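Guketti 10 netbook won't hold a Wi-Fi connection after sleep

Posted in Small Laptops and Netbooks
1/31/20
2,891 views

werncombe_jo

I picked up a Guketti 10 from the Drevusport outlet store before the holidays. It's the small one with the keyboard that goes nearly to the edges and the SIM slot behind the battery. I use it for email, typing up notes and selling clothes online, so nothing heavy. It has been fine except for one thing.

When I close the lid and open it again after more than a few minutes, the Wi-Fi icon shows full bars but no page will load. If I turn Wi-Fi off and on, it works again, though sometimes it takes two tries. My phone stays connected the whole time in the same room, so I don't think it's the router. The router is a Nilsuwan, the white one our internet provider hands out.

What I have tried so far:

Restarting the netbook. It works until the next time I close the lid.

Restarting the router. No change.

Forgetting the network and typing the password in again. It was fine for one evening and then the same thing happened.

Moving closer to the router. No change.

It's mostly a problem when I'm putting up a listing. I write the text, close the lid while I take the photos, come back and hit save, and the page hangs. I lost a whole listing for a brown sweater that way, measurements and all.

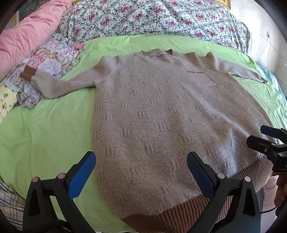 Details of the machine

System is whatever it shipped with, all updates installed. Battery health says good. I have not put a SIM card in it. Power settings are the ones it came with, and the lid is set to sleep. I don't want to leave it running with the lid closed because it gets warm in my bag.

Is this a fault I should send it back for, or is there a setting? The return period at Drevusport runs into May, so I have time, but I'd like to keep it if I can. The keyboard is the best I've had on anything this size.

slowmodem

Don't send it back yet. I have the same model and had the same problem. The wireless card is allowed to power down when the netbook sleeps, and it doesn't wake up properly. The bars you see are left over from before it went to sleep.

Do this in order:

Open Device Manager and find Network adapters in the list.

Double-click the wireless adapter. Don't pick the one with "mobile" in the name, that's for the SIM.

Go to the Power Management tab and clear the box that says the computer can turn off this device to save power.

Click OK, then open Power Options, go to the advanced settings for your plan and look for Wireless Adapter Settings. Set it to Maximum Performance for both battery and plugged in.

Restart. A restart matters here, shutting the lid won't do it.

The cost is a little battery life. On mine I lost maybe a quarter of an hour over a full charge and I've never missed it. Some big updates put the box back the way it was, so if the trouble returns in a few months, check there first.

If there is no Power Management tab at all, you have the older driver. Get the newer one from the Guketti support page, under the 10 and then Wireless. The download is up to 500 MB because they pack every driver into one file, so do it on a connection that isn't metered. You only need to run the wireless part. It will ask about the others and you can say no.

About the lost listing – write it in a plain text file first and paste it in at the end. I do this for anything longer than a couple of lines, on any computer. The text editor that comes with the system is good enough. Save the file before you close the lid, put the measurements and the price in there too, and then it doesn't matter what the browser does.

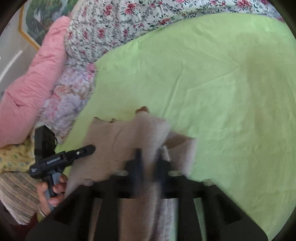

Keep the file afterward as well. If the item doesn't sell and the listing expires, you can paste the same text back in and change the price.

One more thing to check is the router. The Nilsuwan has a setting that gives both bands the same name, and the netbook can get confused about which one to rejoin. Log in to the router, go to Wireless, and give the 5 GHz band a different name. Then connect the netbook to only one of them. I'd try the adapter setting first, though, and leave the router alone if that fixes it.

tbr800

Netbooks are all like this. I had one from another company and just put up with it. Get a real laptop.

Or use a cable, if yours has the port. I think the 10 does but it might be the bigger one that has it.

werncombe_jo

Thanks slowmodem. There was no Power Management tab, so I got the driver package and ran the wireless part. The tab is there now and I cleared the box. I've closed and opened the lid several times today, once after a two-hour gap, and pages loaded right away each time. I haven't touched the router.

There's no cable port on mine, I looked.

I'll mark this as solved and come back if it starts again after an update.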